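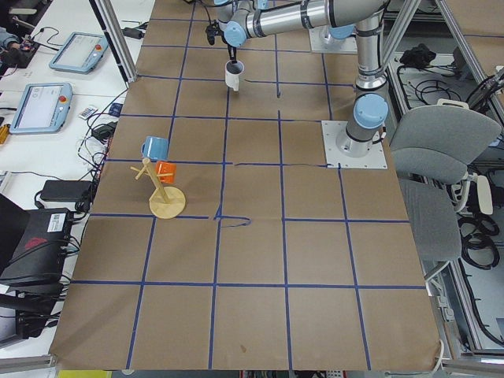

Home Fixtures Fiction Archive Contact
3 min read

The Armband

Fendwood Ladies had lost six in a row when the letter came from Semow, the firm that made our shin pads, inviting us to wear somebody's name on our sleeves for the August friendly against Sanon. Anybody we admired. They would pay 600 pounds towards the pitch.

Our goalkeeper chose her bus driver. The left back chose herself, and was told to think again. I was captain, so I was expected to pick someone dead and important, and I spent an evening at the library finding that most of the dead and important had disliked football.

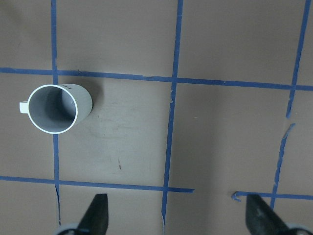

You could always have your mother, came the suggestion from the back of the minibus, she's washed that kit for nine seasons and never once lost a sock.

It was a fair point, though she had shrunk the shorts. I had her name printed in white, and 207 people paid to come in, which beat our previous best by 166.

We lost four nil. My mother stood behind the goal in the rain and shouted that the lettering was crooked. Afterwards she held out her hand for the shirt, looked at the mud on it, and asked whether I had ever thought of taking up swimming.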